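Trirna two-tier kids' shelf, pink and yellow
Reviewed Tue 8 April

I did not set out to own children's furniture. I wanted something low to stand on the potting table and keep my seed packets off the surface, and everything sold to gardeners for this purpose was either the color of wet cardboard or priced as if it came with a garden. The Trirna was on the next page of results, between a toy kitchen and a stool shaped like a frog. It has a pale pink shelf and bright yellow sides with rounded tops. I had a birthday coming up and nobody to stop me.

It arrived in a flat box with 9 screws, an Allen key, and a sheet of instructions drawn for someone with three hands. Assembly took me most of a radio play. One of the holes in the side panel still has nothing in it that I can see, and I have decided this is a design feature. The shelf has not fallen down, so one of us must be right.

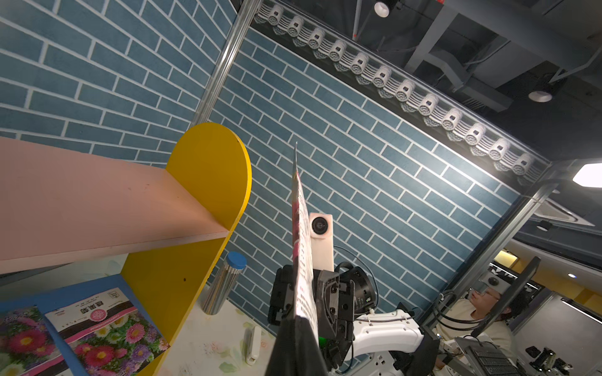 The rounded tops are better than I expected. My old rack, a Colley, had square corners at exactly hip height when it stood on the table, and I carried a bruise from it from one July to the next. I have walked into the Trirna plenty of times and we are both fine.

Capacity is where you should lower your hopes. The makers have children's books in mind, thin ones, and the shelf is happy with those, or with catalogs and growing guides. It is less happy with a full watering can - I tried it for 2 days and the board developed what I would call an opinion. Seed packets are no trouble at all, though they slide around unless you give them a tray with an edge.

The finish wipes clean. Damp compost comes off the yellow with a cloth, and off the pink with a cloth and some muttering. Do not let a leaky pen anywhere near the pink.

I looked at the Kourkoulas version too, which is taller and comes in a gray they call "mist." It was 110 dollars more, and for that kind of money I'd want actual mist.

Would I buy it again? Yes, probably in the same colors. My asters look drab next to it, but they were warned. Four stars, with one held back for the instructions.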